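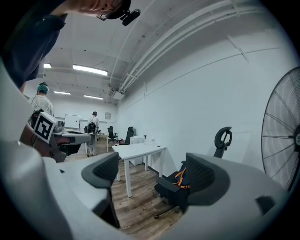

Ceiling Repainting, Level 4 Reading Room: Comments from Members
Briltside Library Members' Forum > Building and Grounds

BuildingOffice_RB
Posted 9/11/25
Members are advised that the ceiling of the Level 4 reading room is scheduled for repainting in June. The present white finish will be replaced with a matte paint in the same color. The room will be closed for 4 days, and reserved desks will be moved to the Pavlow Annex. Written comments may be left in this thread.
Rui Bastos, Building Office

quietcarrel59
Thank you for the notice. I would ask the Office to reconsider the month. Thesis deadlines at the college fall in June, and the Annex does not have enough outlets for the readers who would be sent there.

R_Guerreiro
I respectfully disagree with the previous member. Attendance figures in the last annual report show 559 visits to Level 4 in June, against 1,281 in the busiest month. Any other date would inconvenience more people.
Rodrigo Guerreiro

quietcarrel59
Those figures count visits. They do not show how long each reader stays. A person finishing a thesis may occupy a desk from opening to closing.

ploster_lane
May I ask whether a matte finish is necessary? The Rocha Room was painted matte and now shows every mark near the vents. A satin finish can be wiped down.

BuildingOffice_RB
In reply to ploster_lane: satin was considered. Several readers had written to us about glare from the desk lamps, and matte was selected for that reason. The marks in the Rocha Room come from the air filters, which are now changed on a shorter schedule.

ploster_lane
I accept the point about the filters. I remain of the view that satin would cost less to maintain.

R_Guerreiro
Glare is the more serious matter for those of us who read there in the evening. I support matte.

BuildingOffice_RB
The finish will remain as announced. With regard to outlets, power strips will be placed at the Annex desks before the closure begins. The dates are still under review, and quietcarrel59's comments have been forwarded to the college liaison.

quietcarrel59
Noted, with thanks. Please confirm whether lockers on Level 4 can be reached during the work.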